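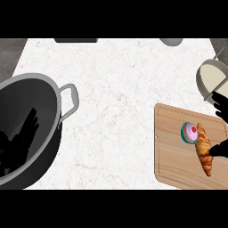
Farnby Kitchens - Production Systems Support

Ticket 2183
Opened by: Lakshmi Krishnan, pastry and prep lead
Assigned to: Aarne Kettunen
Priority: normal
Status: open, waiting on kitchen

Summary: Left hand goes into the pot before the right hand is finished at the board

Lakshmi, opening note
We are reviewing the pastry transfer job in the simulator before it goes to the morning crew. In the attached view the left hand is in the black pot and the right hand is against the croissant on the cutting board. The cupcake is right beside it, touching. My staff were told the two hands would work one side at a time. If that has changed, they need to know, as they'll be reaching across the same bench.

Aarne, reply 1
Thanks. Can you tell me which job version you loaded, and whether the start layout was the default one?

Lakshmi
Default layout. Job is Primalden 64. I haven't edited anything.

Aarne, reply 2
Reproduced here on 64. The "wait for other hand" setting is off in that version. It was on in the one before. I ran it 2 times with the setting back on and the left hand stayed out of the pot until the right hand had moved clear of the board.

Still checking the contact on the croissant. The hand is on its right side, and with the cupcake hard up against the left there is nowhere for it to go. I'd like to try the items set further apart.

Lakshmi
Spacing is fine by me, but somebody has to lay the board out. At the moment that's Ciletti bench, and they plate by eye. If the job needs a gap, it has to be on their prep card, and I'd want the extra time counted in their shift. We lost that argument in October with the tray loader - people ended up doing the setup in their break.

Aarne, reply 3
Fair point. I've raised it with Kälin, who look after the job cards. I've asked for the layout step to be listed as a task with its own time.

Changes made 5 February 2025:
Wait setting turned on in the test copy.
Pause between hands set to 1000 ms.
Board layout not changed yet.

Please don't load 64 on the real bench until this is closed.

Lakshmi
Understood. I've put a note on the bench screen. Two of the crew asked if they can stop the job themselves when something looks off. They can now, but only from the far end. Can that go on this ticket or do you want a new one?

Aarne, reply 4
New one, please, and link it to this. I'll leave this open until the prep card comes back.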